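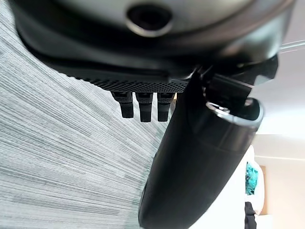

Interviews

Teaching by the armful

The office at Votov is up a flight of stairs, and the first thing you're offered is tea. The second is a chair well out of the way. My host has led the example-gathering for the Kitar project since September, and she talks about it the way some people talk about their garden – fondly, and with a fair bit of grumbling about the slow patches.

"People think we write down the rules for picking up a shirt," she tells me. "We'd be here forever! We show it, over and over, and keep a record of every go, and the learning system has to find its own way through all that."

The target is 2000 examples, and they have 900 they're happy with. I ask what happens to the others, and she laughs. "We keep the clumsy ones too, in their own folder. A fumble you recover from is worth having. A fumble where you just gave up, not so much." 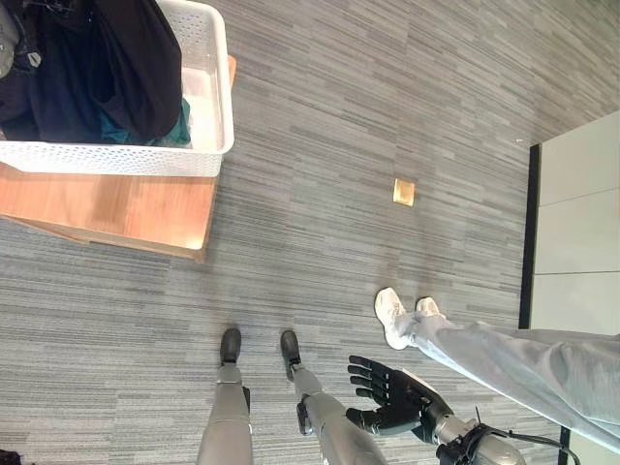

Clothes were her choice, and she had to argue for them, as her colleagues favoured blocks and cups. "A cup is the same colour and shape tomorrow," she says. "Cloth never sits the same way twice." She nods at the white basket on the table, mostly black clothes with a bit of teal showing in one corner. "Dark on dark is hard going. You want plenty of examples where the edges are difficult to find, or it only ever learns the easy ones."

Her longest day so far ran to 34 examples, and she was sore in the shoulders afterwards. Would she do it again? "Oh, in a heartbeat," she says, and then goes to see whether the kettle's still warm.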